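**Clustville, 2022-09-28** – I've written a fair number of these announcements for Gelonik over the years, and this is the first one I've wanted to read aloud to my neighbors. Our research group has a new method for teaching a surgical robot to handle thread, it's called Satetti, and as of today the paper and the code are out for anyone who wants them!

I'm Macarena Segura. I run the suturing project with Delali Appiah and Pascal Kramer, and the three of us have been arguing about slack since February. Slack is the loose thread between one instrument and the other, and if you've ever sewn on a button you already know why it matters. Too much and it loops around whatever is nearby. Too little and you drag the edge of the cut along with you. People who sew for a living (surgeons included, and my aunt) fix this with their hands before they've even thought about it. Robots that learn by copying recorded demonstrations are pretty bad at it, because most learning methods only keep track of where the instruments are. The thread gets treated like scenery.

So we stopped doing that. Satetti makes a running guess at how the thread is lying, where it's likely to go next, and how much of it is free to pull. The policy that moves the two arms gets that guess along with the camera views, many times a second. That's the whole idea, and Pascal would like me to add that getting it to run fast enough was not a small job. Noted, Pascal.
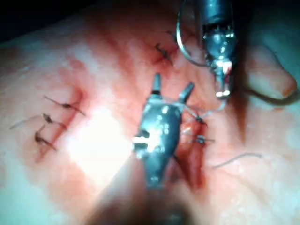
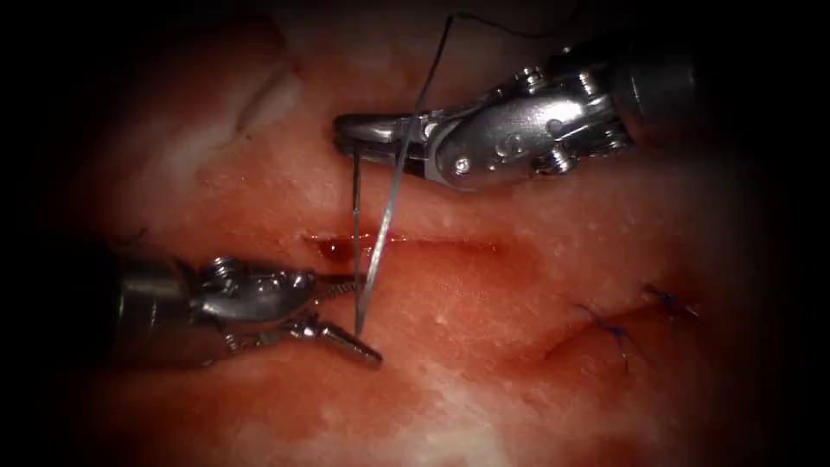
We trained the method on 1,119 recorded stitches, and I should say a word about what counts as one, because we spent a silly amount of time on it. A stitch in our set starts when the needle is picked up and ends when the tails of the knot are let go. Everything between is labeled by phase: drive, pull, wrap, tighten. The pull is where the old method fell apart. With the strand stretched between two sets of jaws over a short cut, like the pale one crossing the upper jaws in the second view, a few millimeters of extra travel is enough to spoil the tension. It's also thin, it catches the light in one spot and goes dark in another, and a plain image tracker loses it all the time. Delali's part of the work was teaching the model to keep believing in a thread it can't see for a moment – she calls it "thread faith," and I lost the vote to keep that phrase out of the paper.

Now for the numbers. On a test set of 175 stitches that the model had never trained on, the old method stalled or had to be stopped by the operator on 17 of them. With Satetti that came down to 2. Both of those were on the wrap, where the thread doubled back over itself and our estimate picked the wrong strand. We know what that failure looks like and we don't have a fix yet. It has its own section in the paper, with plots, and I'd love for another lab to beat us to it.

A few things this release is not claiming. Satetti hasn't been used on patients and we aren't asking anyone to do that. All of our results are from bench work with one kind of suture, and a person was at the console with a stop pedal for every trial. We also haven't tested what happens when a second pair of human hands is in the field.

"I came in expecting to pick holes in it, and I did find some," says Montserrat Valcárcel, who reviewed the trials for us from the surgical side. "But I watched the pulls closely, and the tension was kinder to the tissue than I thought it would be. I'd like to see it with finer thread."

So would I! Finer thread is next, and after that continuous stitching, where the slack problem gets a lot meaner.

The training code, the phase labels and a trimmed set of demonstrations are free for research use. Saturnino Mateos at Cantero is hosting the download and keeping the install notes up to date, so if something won't build, he's the one to ask. If your question is about the method, the press desk at Gelonik will pass it to me and I'll write back myself, probably at too much length.

**Press contact:** Macarena Segura, Gelonik, Clustville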